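Plier un tee-shirt blanc en partant du bas (ma méthode, celle qui tient dans le tiroir)

J'ai passé des années à plier mes tee-shirts comme ma mère, les manches derrière, un coup en deux et hop, sur la pile. Ça marche très bien tant qu'on ne touche pas à la pile ! Dès qu'on veut celui du dessous, tout est à refaire. Depuis que je suis passée au pliage qui commence par l'ourlet, mes tiroirs restent corrects d'une lessive à l'autre, et je vous montre comment je m'y prends.

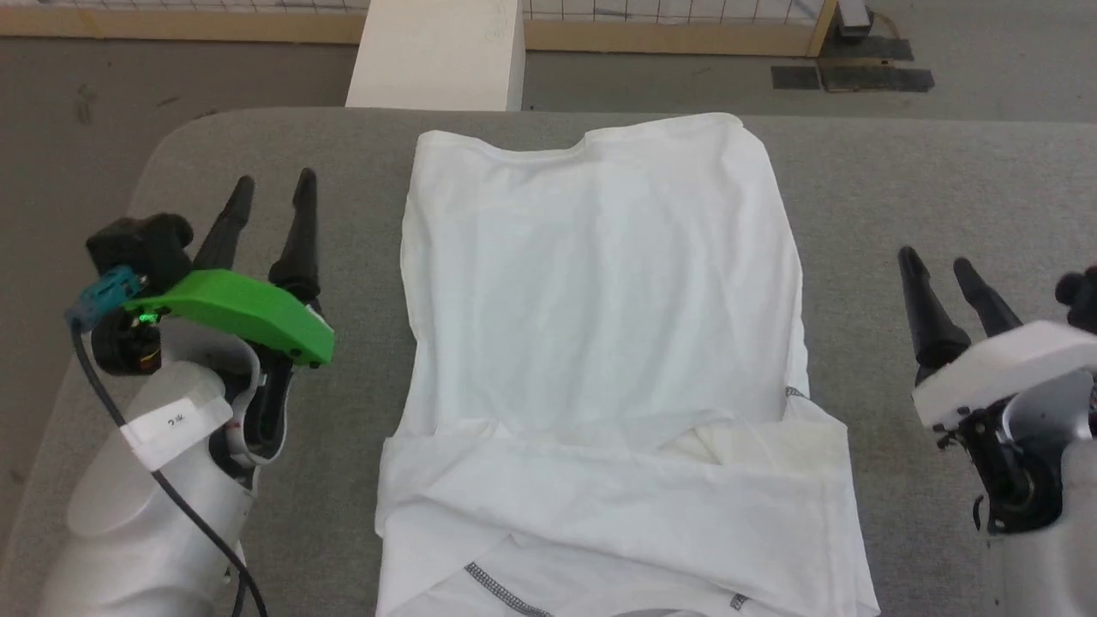 Ce qu'il vous faut

Un tee-shirt propre et bien sec, une surface plate, vos deux mains. C'est tout. Pour la surface, j'ai une nette préférence pour quelque chose d'un peu rembourré, comme une table grise matelassée : le coton accroche légèrement et ne file pas quand on lisse. Sur une table vernie, le tissu glisse, on tire d'un côté et l'autre suit. Si vous n'avez que ça, une couverture de repassage ou une grande serviette étalée dessous fait très bien l'affaire. Le lit, je déconseille. C'est trop mou, on s'enfonce et les plis partent en biais.

Je conseille aussi de s'entraîner sur un tee-shirt blanc tout simple, sans gros motif. On voit bien les ombres là où les épaisseurs se superposent, donc on repère tout de suite un pli de travers. Si l'ourlet est piqué avec un fil foncé, gris par exemple, c'est encore mieux, ça vous fait une ligne toute prête à suivre des yeux.

Étape 1 : poser le tee-shirt dans le bon sens

Le col loin de vous, l'ourlet vers votre ventre. Je pose toujours le devant contre la table, comme ça le devant se retrouve à l'extérieur à la fin et je reconnais le tee-shirt d'un coup d'œil. Prenez-le par les épaules, secouez un bon coup (vraiment, n'ayez pas peur de claquer le tissu) et laissez-le retomber à plat.

Étape 2 : lisser le haut

Les mains à plat au milieu, on écarte vers les côtés. Je commence juste sous le col et je descends petit à petit. Ne cherchez pas la perfection du fer à repasser ! Quelques vagues molles dans le tissu, ça ne gêne pas du tout. Ce qu'il faut chasser, ce sont les gros bourrelets, surtout près des coutures de côté, parce qu'ils se retrouvent multipliés à chaque pli.

Étape 3 : remonter le bas

On attrape l'ourlet par ses deux coins et on rabat une partie du bas sur le reste. Pas la moitié, une bande suffit. Le bord du pli doit former une ligne bien horizontale en travers du tee-shirt. C'est l'étape que tout le monde bâcle, moi la première au début, et c'est celle qui décide du résultat.

Deux choses à regarder ici. D'abord le pli lui-même : est-ce qu'il est droit ? Ensuite l'ourlet : s'il part en diagonale, c'est qu'une main a tiré plus que l'autre. On ne recommence pas tout pour autant. On pose une main sur la partie déjà lisse pour la bloquer, et de l'autre on ramène doucement le coin fautif. Sur les tee-shirts qui ont beaucoup tourné en machine, les coutures de côté ont parfois vrillé et l'ourlet ne sera jamais parallèle au pli. Dans ce cas je me fie au pli et je laisse l'ourlet vivre sa vie.

Étape 4 : rabattre les côtés

Une fois la bande du bas bien en place, on ramène le côté gauche vers le milieu, puis on replie la manche vers l'extérieur pour qu'elle ne dépasse pas. Même chose à droite. Vous obtenez un long rectangle étroit. Je m'arrête toujours à deux doigts du col, parce que si on mord dessus l'encolure se déforme, et une encolure qui gondole, sur un tee-shirt blanc, on ne voit que ça.

Repassez le plat de la main sur toute la longueur. L'air s'en va et le paquet devient tout de suite plus mince.

Étape 5 : plier en hauteur

On part du col cette fois. On le rabat vers le milieu du rectangle, puis encore une fois vers le bas, en gardant la même largeur. Vous devez arriver à un petit paquet qui tient debout tout seul. S'il s'écroule, c'est presque toujours l'étape 2 qui a été faite trop vite (ou alors le coton est très fin, et là il faut un pli de plus).

Étape 6 : ranger debout

Les paquets se mettent à la verticale, pli arrondi vers le haut, les uns derrière les autres. J'en mets 7 par rangée dans mon tiroir Ortner, pas un de plus, sinon on force pour en sortir un et on défait le voisin. Une boîte à chaussures sans couvercle fonctionne aussi très bien si votre tiroir est trop grand et que tout bascule.

Petites variantes

Pour la valise, je saute l'étape 5 et je roule à partir du col. La bande repliée en bas fait une sorte de poche : on la retourne sur le rouleau et tout reste fermé. C'est Sorcha Buchanan qui m'a montré ça avant un séjour à Prukberg, et mon sac a fermé sans que je m'assoie dessus, une première !

Pour les manches longues, rabattez-les en zigzag le long du dos à l'étape 4. Pour les tee-shirts d'enfant, inutile de faire la bande du bas, un pli en deux suffit.

Et pour les très grandes tailles, faites une bande plus haute à l'étape 3. Le reste ne change pas.

Combien de temps ça prend ?

La première fois, j'ai mis 45 minutes pour une seule corbeille, en râlant. Maintenant je plie en écoutant la radio et je n'y pense plus. Si vous débutez, faites-en 6 d'affilée, tous du même modèle si possible : les mains retiennent vite les distances quand elles ne changent pas d'un tee-shirt à l'autre.

Dites-moi en commentaire si vos paquets tiennent debout, et surtout comment vous faites avec les débardeurs, parce que les miens glissent toujours au fond du tiroir et je n'ai pas encore trouvé la parade.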